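Jikurus Skin Clinic – Laser and Light Treatment Room Inspection
Checklist with comments, annual round

Inspected by: Weidong Bai
Accompanied by: Nisha Upadhyay, treatment lead
Date of visit: 11th January
Rooms covered: Treatment 1, Treatment 2, supply area, reception

Ratings: P = pass, A = action needed, N/A = not applicable.

Section 1. Room access and signs

1.1 Laser warning sign on the outside of each door: P
1.2 Sign shows wavelength range and device class: A
Comment: Treatment 2 still carries the sign for the old device. Replace with the sign supplied with the Plondeo unit.
1.3 Door can be opened from the inside without a key: P
1.4 Window blinds rated for the wavelengths in use: P
Comment: Blind in Treatment 1 does not close fully at the left edge when pulled quickly. Closes correctly on a slow pull. Monitor.
1.5 Mirrors and polished metal removed or covered: P

Section 2. Eye protection

2.1 Goggles present for operator, client and one observer: P
2.2 Optical density and wavelength legible on each pair: A
Comment: Print has worn off one observer pair in Treatment 2. Pair withdrawn during the visit. Do not relabel by hand.
2.3 Metal eye shields available for work near the orbit: P
2.4 Goggles cleaned between clients with the product named in the device manual: P
Comment: Staff in Treatment 1 had been using surface wipes. Corrected on site – wipes can damage the filter coating.

Section 3. Devices

3.1 Service certificate in date: P
Comment: Next service for both units falls in February. Booking confirmed with Bhatia.
3.2 Emergency stop tested on each unit: P
3.3 Key removed when the unit is unattended: A
Comment: Key found in the Treatment 2 unit with no operator in the room. Repeat finding from the last visit. Raised with Nisha Upadhyay.
3.4 Pulse counter matches treatment log: A
Comment: Counter shows 579 pulses since the last log entry. The log accounts for 322. Test shots are probably not being written down. Log every shot, including those fired at the test block.
3.5 Handpiece window free of chips, gel and burn marks: P
3.6 Foot pedal guarded: P

Section 4. Supply area and storage

4.1 Shelving stable and shelves level: P
4.2 Floor and walkway in front of shelving clear: see 4.6

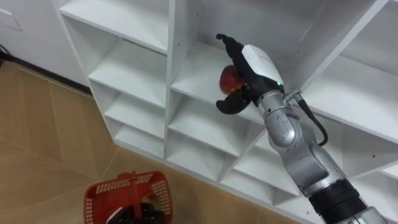
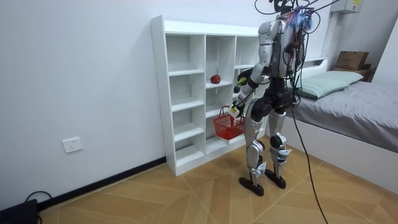
4.3 Coupling gel in date and capped: P
4.4 Topical anesthetic stored in a locked cabinet: P
Comment: Cabinet key log is complete.
4.5 Injectable products held at the temperature on the label: A
Comment: Refrigerator log has no entries for two mornings. The recorder memory shows no excursion, so stock may stay in use. Alcides Barros to print the recorder trace and attach it to the log.
4.6 Trip hazards: A
Comment: Keep power leads and other cables off the walking route where possible. Where one has to cross, use a low-profile cover.
4.7 Sharps containers below the fill line: P

Section 5. Client records

Sample of 91 files, all treatments.
5.1 Skin type recorded before first light treatment: P
5.2 Medication check includes photosensitizing drugs: A
Comment: The older Atitden intake form has no line for this. Withdraw remaining copies.
5.3 Patch test result recorded, with settings used: P
5.4 Signed consent present: P
Comment: Consent for combined treatments is on one sheet. Acceptable, but each treatment must be initialed separately.
5.5 Aftercare sheet given and noted: P

Section 6. Actions

1.2 New door sign – Ilango Gounder
2.2 Replacement goggles – Ilango Gounder
3.3 Key control, written reminder to all operators – Nisha Upadhyay
3.4 Revised pulse log – Nisha Upadhyay
4.5 Recorder trace – Alcides Barros
4.6 Cable routing – Alcides Barros
5.2 Old intake forms – Shanti Chaudhary

Items 3.3 and 3.4 to be closed before the February service. Send evidence of closure to Shanti Chaudhary, who holds the inspection file.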